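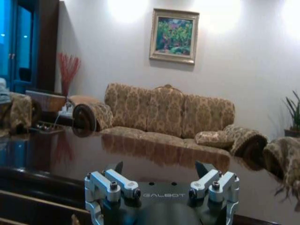

**Drorham Wood Finishing Club** · shellac thread, April

Okay I have been promising a shellac thread all winter and my first big batch of the year is dissolving on the windowsill as I type, so let's go. Long one. Mute me if you're a polyurethane person (I still love you).

---

Shellac is made from bug resin! Tiny lac insects live on certain trees in India and Thailand, drink the sap, and coat the twigs in a hard amber crust. People scrape the crust off, crush it, wash it, melt it, stretch it into sheets and break the sheets into flakes. Then the flakes come to my mailbox and I dissolve them in alcohol and rub them on a chair.

---

The raw stuff still on the twig is called sticklac. Scraped and washed, it's seedlac. I own a bag of seedlac purely because it looks like brown sugar and I like having it around. It makes a gorgeous warm finish too, but you have to strain it or you'll be picking bits of bark out of your tabletop.

---

Where you have already met shellac without knowing:
- shiny candy
- the coating on some pills
- old 78 rpm records
- waxed-looking apples in the grocery store, sometimes
- knots on painted pine, under the primer

---

Color! Flakes run from nearly clear blonde through lemon and orange to garnet. Blonde on maple, fine, lovely, very polite. But garnet on walnut or on old mahogany... the wood goes deep in a way I can't get from stain. Stain can muddy the grain. Garnet just sort of turns the lights down.

---

I'm a sucker for a dark glossy wooden table that mirrors whatever sofa is behind it. Floral sofa, even better. My grandmother's dining room was like that and I think it explains my whole personality.

---

Mixing. You'll hear people talk about a "two pound cut," meaning two pounds of flakes to a gallon of alcohol. Don't make a gallon. I weigh 40 grams of flakes into a jam jar, fill to a line I scratched on the glass years ago, put the lid on, and shake it whenever I walk past.

---

Break the flakes up small first. I put them in an old coffee grinder that is never, ever going near coffee again. Ground flakes dissolve overnight. Whole ones clump at the bottom into a sort of rubbery pancake and you'll be poking at it with a stick the next afternoon.

---

Date the jar!! Mixed shellac gets old. After a while it stops drying hard and stays a bit gummy forever. If you aren't sure about a jar, put a drop on a scrap of glass and leave it. If your fingernail still dents it the next morning, toss the jar and mix fresh.

---

Somebody always asks about the premixed cans. They're fine! I learned on cans. Check the date if there is one, and thin it down with alcohol, because it's thicker out of the can than I like for brushing.

---

Wax or no wax: natural shellac has a little wax in it and it'll settle in the jar as a pale cloudy layer. For a finish that's going to be all shellac, leave it in, no problem. If you plan to put varnish or water-based anything on top, buy dewaxed flakes or the topcoat may not grip.

---

Brushing. Load the brush, lay it down, one pass, and then WALK AWAY. The alcohol is leaving the second it touches the wood and if you go back to fix a drip you'll drag a ridge through it. I have this written on masking tape over my bench in large letters and I still go back to fix the drip.

---

The good part is how forgiving it is afterward. Every new coat softens the one under it a little and they melt together. So you can let the drip harden, sand it flat, and the next coat hides the whole crime.

---

Between coats I use 800 grit, very light, with the paper wrapped around a piece of cork. You want the dust to come off like white flour. If it balls up into little crumbs the coat isn't dry, so stop and go have lunch.

---

My basic recipe for a small box or a stool, nothing fancy:
1. Thin coat, wait till it's dry to the touch, scuff it.
2. 3 more coats, same day if the weather is nice.
3. Leave it alone overnight.
4. Scuff with 800, wipe off the dust.
5. Fine steel wool and paste wax, buff with an old T-shirt.

That's a satin finish you'll want to pet.

---

Now French polishing, because I know that's what half of you came for. It's the same shellac, thinner, put on with a pad. The pad is a wad of wool or cotton inside a square of old linen. You twist the corners together and it sits in your palm like an egg.

---

You put shellac inside the wad, a drop of oil on the face, and go around in circles, then figure eights, then long straight strokes. Never stop moving on the surface. Come in like an airplane landing and leave like one taking off. If you pause, the pad sticks and pulls a little crater.

---

It takes ages. It's lots of very thin layers with rests in between, and for the first hour nothing seems to be happening, and then all at once there's the ceiling light looking back at you out of the wood. I yelled the first time. Scared the dog.

---

Raimonds Priedītis taught me the pad. He's been polishing piano lids longer than I've been alive and he works to the radio, in time with it, which made me laugh until I tried it and my strokes evened out. Slow waltzes are best. I've tried it with disco and can't recommend it.

---

His other big lesson was to use less of everything. Less shellac, less oil, less pressure. My early pads were soaking and I was basically mopping the table. Tap the pad on the back of your hand: it should feel cool and barely damp.

---

Book corner: the Rizk manual is the one I keep lending out and wanting back. 396 pages, terrible photos, and a chapter on repairing white rings that has paid for the book many times over. The binding on mine is mostly tape.

---

White rings! Everyone thinks a white ring means the table is ruined. Usually it's moisture caught in the finish. Dampen a rag with a tiny bit of alcohol, so little you'd swear it was dry, and brush it across the ring very lightly, like dusting a moth. Test it underneath first. Often the ring fades right out.

---

Black rings are another animal. Those have gone through to the wood and you're looking at stripping and bleaching. I usually leave them and put a bowl there.

---

Is your old table shellac? Find a hidden spot, dab it with a cotton swab of denatured alcohol and give it a minute. If it gets tacky and the swab turns brownish, it's most likely shellac. If nothing happens, try a dab of lacquer thinner in another hidden spot. If nothing happens there either, probably varnish or something modern.

---

What shellac won't put up with: hot mugs, spilled whiskey, ammonia cleaners, a puddle left all weekend. I wouldn't put it on a kitchen counter. Bookcases, bedside tables, picture frames, jewelry boxes, the guitar you built in your basement - yes, yes, yes.

---

Safety bit, please read it. Alcohol fumes are flammable. Open a window, no candles, no space heater, and wear gloves. Oily rags get spread flat outside to dry and never go balled up in the trash, because they can heat up by themselves and catch fire.

---

Humid days are not shellac days. If the finish goes milky while you're working (it's called blushing), it has pulled in moisture from the air. Wait for a dry afternoon and wipe on a little fresh alcohol and most of the time it clears. Zamfira Rusu hangs a cheap humidity gauge right by her bench and won't open a jar until it says so. I go by how my hair looks.

---

Things on my bench now: a music stand from the Wondutau flea market with the worst orange varnish I've ever met, two drawer fronts, and a walnut tray that's getting garnet tonight if the jar is ready. The stand has lovely turned legs under all that goo. I'm so excited about the legs.

---

If you want to try it this week, get the smallest bag of blonde or orange flakes, a bottle of denatured alcohol, a decent natural-bristle brush and a scrap board. Do the scrap board first. Do one half brushed and one half padded and write on the back what you did. I still have mine from year one and the drips on it are magnificent.

---

Next thread will be pads: what goes in them, how to fold them, and how to keep one alive in a jar between sessions. Send me your questions about linen. I have so many opinions about linen.

---

Update, 9 pm: jar is ready, strained it through a paint filter, first coat is on the tray. Went back to fix a drip.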